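Desk Organizers and Work Boards: Frequently Asked Questions

These are the questions that come in most often at the Fothergill store and through the contact form. If yours isn't covered, write to Aicha Bensaid at the customer desk. Messages received before 3 p.m. are answered the same day.

Choosing an organizer

What size organizer do I need?
Measure the place where it will stand before you measure what goes in it. Most returns we get are boxes that held everything but didn't fit on the shelf. Leave a finger's width on each side so you can lift the box out.

Should I get clear or smoky gray?
They cost the same. Clear acrylic lets you see every label and every color. Smoky gray hides some of the clutter and shows less dust, but it is harder to tell dark items apart inside it. Black binder clips and hair ties are easier to find in a clear box. On a pale surface the gray tint stands out well and the dividers read as dark lines, so you can see where each compartment starts. 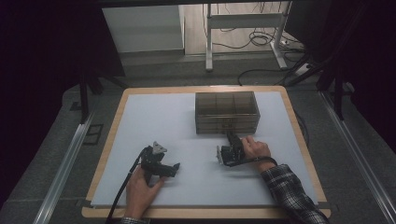 Can I move the dividers?
It depends on the range. Fuvine dividers are fixed. Sorko dividers slide out and can be put back in any slot. Pull a Sorko divider straight up with both hands, one at each end. If you pull from the middle it will bind in the slot.

What goes in the small compartments?
Whatever you use every day. Pens and scissors do better in a deep compartment. Paper clips, erasers, stamps, lip balm and spare keys do better in a shallow one. Try one kind of item per compartment for a week before you buy a second box.

Can I stack two boxes?
Yes, if they are the same range and the same width. Put the heavier one on the bottom. We don't recommend stacking more than two on a desk that gets bumped.

Work boards

What is a foam board good for?
It gives you a flat, quiet surface for sorting small items. Beads, screws and pins make less noise on it and are less likely to bounce than on a hard tabletop. It is a poor surface for hot drinks, irons or glue guns.

Why light gray and not white?
We sell both. White shows pencil marks and coffee rings sooner. Light gray is easier on the eyes under a bright lamp, and most small parts still show up against it.

My board has a thin line on it. Is it damaged?
Fine surface marks are normal on a matte board and don't affect use. Run a fingernail across the line. If the nail doesn't catch, it is only on the surface and may come off with a soft damp cloth. If the nail catches, the board is scratched. You can turn it over and use the other side.

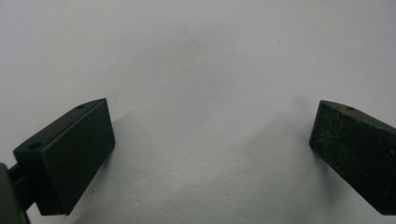
How do I clean the board?
Use a soft cloth with water and one drop of dish soap. Wipe in one direction, then dry with a second cloth. Don't use scouring pads, acetone or rubbing alcohol. A melamine sponge will take off a stain but leaves a shiny patch.

Can I cut on it?
No. Put a cutting mat on top.

Does the board need a frame?
It will work without one. A wood frame protects the edges, which are the first part to crumble, and a raised frame stops round things from rolling onto the floor.

Cleaning acrylic

Can organizers go in the dishwasher?
No. The heat can warp the walls, and drawers may stop closing. Wash by hand in lukewarm water. Don't use window cleaner with ammonia, as it can leave the plastic cloudy.

How do I get the price sticker off?
Rub a little cooking oil on it, wait 15 minutes, and peel it slowly. Wash the oil off with dish soap.

Orders and returns

How much is shipping?
Orders over $50 ship free. Boards over that amount also ship free, but they go out in a separate package and may arrive on a different day.

Do you sell replacement drawers?
For Sorko, yes. Ask for part 337 and tell us the width of your box. Replacement drawers for Fuvine were discontinued in September.

What if my organizer arrives cracked?
Keep the packaging and send us a photo of the crack and the shipping label. We will send a new one. You don't have to mail the broken one back.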